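Search this site Enter keywords Go

Covered Cistern at Boltska Opens to Visitors After Roof Repairs

The old cistern under the hill at Boltska can be visited again. The lower gate was unlocked in September, and people can now walk the full length of the north gallery for the first time since the roof was found to be unsafe. Small groups are taken down in the morning and again at 3 in the afternoon.

The cistern was cut straight into the limestone and then lined with brick wherever the rock was too soft to hold water. It supplied the upper town for many generations. Rain ran off the slope into two stone channels, passed through a settling pit, and dropped into the main chamber. From there people drew it up through shafts in the roof, and the rope grooves can still be seen in the stone rims of the shafts. A stair on the east side was added later so that the chamber could be cleaned in the dry months.

When it was full, the chamber held 800 cubic meters. That was enough to carry the upper town through a normal summer, and in bad years water was handed out by the household. The last people to depend on it stopped doing so when a pumped supply came up from the river at Rutent. After that the shafts were capped, the channels filled with soil, and part of the stair was used as a store for roofing tile.

The trouble with the roof began at the west end. Tree roots had worked into the joints of the vault and pushed the bricks apart, and water coming through the gap had washed out much of the lime mortar. The gallery was closed and timber props were put in. They stayed there much longer than planned while money for the work was being found.

The repairs were carried out by Brikmont, a masonry firm that has worked on several kilns and bridges in the district. Its crew took down the damaged part of the vault and rebuilt it on a timber form, using the old bricks where they were sound. In all, 2,875 bricks went back into the roof. Most of the new ones are at the crown, where the damage was worst, and they are slightly paler than the rest. The firm left them that way so that the repair can be read by anyone who looks up. 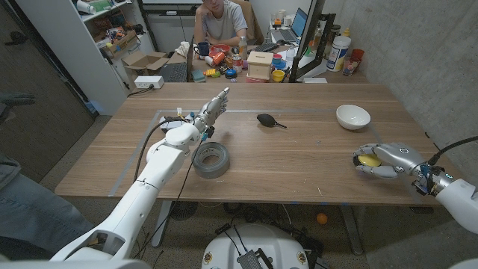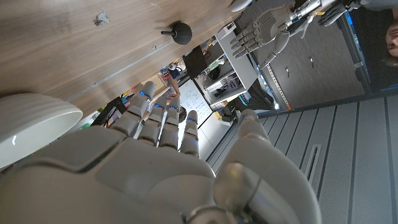 The mortar was mixed with lime burned from local stone. Several test batches were tried on a garden wall first and left through one winter. The mix that was chosen sets slowly, and the form had to stay in place for eight weeks under the longest section. Cement had been used for small patches in earlier repairs, and all of it was cut out because it had trapped moisture and split the faces of the bricks beside it.

Clearing the floor took nearly as long as the roof. The silt was taken out in buckets and sieved at the top of the stair. It held pieces of water jars, a few iron hooks, and a lead weight that may have been used to sink a bucket. The better pieces have gone to the Kwok Collection in the lower town, where they will be put out once they have been cleaned. The settling pit has not been dug. It is still full to the rim, and no date has been set for work on it.

Visitors reach the gate by the footpath behind the old market. There are 64 steps down to the gallery floor, and the lowest ones are uneven. A handrail has been fixed on one side only, to keep the bolts out of the plastered wall. The gallery is cool all year and shoes with a good grip are advised. Strollers cannot be taken down.

The site can take 4,000 visitors a year under its present permit. The limit was set to keep the air in the chamber from getting too damp, and readings will be taken through the first year before any change is made. Groups are limited to eight people at a time. Places can be booked at the gate or at the Kwok Collection, and the gallery will close for a short time in the spring if the water in the main chamber rises above the walkway.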